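Section 4: Setting Out Your Bowls and Plates

If you've worked through Section 3, your cupboards are wiped and your drawers have liners in them. Good! Now comes the part most people look forward to, where the dishes come out and you get to decide how your counter will work day to day. Set aside 20 minutes and put the kettle on first.

This section covers the mixing bowls and the dinner plates. Cups, glasses and cutlery are in Section 5.

What you need

The Polero nesting bowls, or any set of metal bowls in graduated sizes
Your plates, plain or patterned
Two clean dish towels, one for drying and one for laying flat
Felt plate separators (the Eskola pack has enough for a full dinner set)
A tray for bottles and packages

4.1 Clear the landing area

1. Pick the stretch of counter you reach for most when you cook. In a corner kitchen that's usually the piece next to the stove.

2. Move bottles, bags of grain and anything else that lives on the counter onto the tray, and slide the tray to the far side, away from the burners. Tall bottles can go in front if that's how you grab them. It's your kitchen.

3. Wipe the counter and dry it. Speckled countertops are wonderful at hiding crumbs, so run your palm over the surface as well – you'll feel what you can't see.

CAUTION: Make sure the burners are off and the pan supports are cool before you start. Keep towels, felt and paper away from the stove the whole time.

4.2 Place the bowls

4. Un-nest the bowls. If two are stuck together, don't twist them. Stand the outer one in warm water for a few minutes and lift the inner one straight out.

5. Set the bowls toward the back, near the wall, with room left in front of them. They don't need to stand in a row. A shallow one can tuck in a little behind a deeper one, and you'll still be able to lift either with one hand once you've tried it a couple of times.

6. Buff out any fingerprints with the drying towel. Polished steel picks up the light beautifully, and a bright row of bowls against white tile makes a small kitchen feel bigger (I really do think so, and I've set up a lot of small kitchens).

NOTE: Metal bowls scratch glazed plates. Never store or carry a plate inside a bowl without felt between them, even for the short trip across the room.

4.3 Lay out the plates

7. Bring the plates over two at a time. Larger stacks are how rims get chipped, and scalloped rims chip faster than plain ones.

8. Lower each plate onto the counter in front of the bowls, touching down one edge first and then letting the rest follow. To pick it up again, do the same in reverse: tilt, get your fingers under, lift.

9. Turn patterned plates until you like how they sit. With rose patterns I look for the biggest spray and put it at the top or to one side, where food won't cover it. Matching every plate in the set is optional, and I rather enjoy it when they don't match.

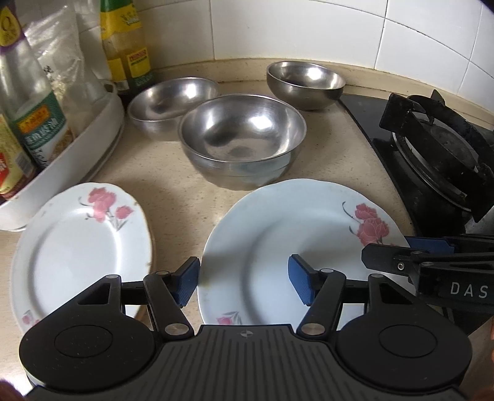
10. Check each rim by eye and then with a fingertip, going slowly all the way around. Set any chipped plate aside on the flat towel. Section 7 explains what can be repaired.

11. Stack the good plates with a felt separator between each pair, largest at the bottom. Stop when the stack reaches the height of your hand.

NOTE: Older decorated porcelain often has its pattern over the glaze. Wash it by hand in warm water with a mild soap, and skip the scouring pad. If there's a gold line anywhere on it, keep it out of the microwave too.

4.4 Try it out

12. Pretend to cook something. Reach for a bowl, set it down, reach for a plate, turn to the stove. If your elbow hits anything, shift it a hand's width and go again.

13. Live with the layout until the end of the week before you put in any Nastov shelf risers. They're easy to add later and a nuisance to move once the adhesive has set.

Teemu Pesonen contributed the one-edge-first method in step 8. He wrote in last August after reading the old version of this guide, and it's a lovely improvement on what we had.

Section revised Saturday, April 25, 2026. Continue to Section 5, Cups, Glasses and Cutlery.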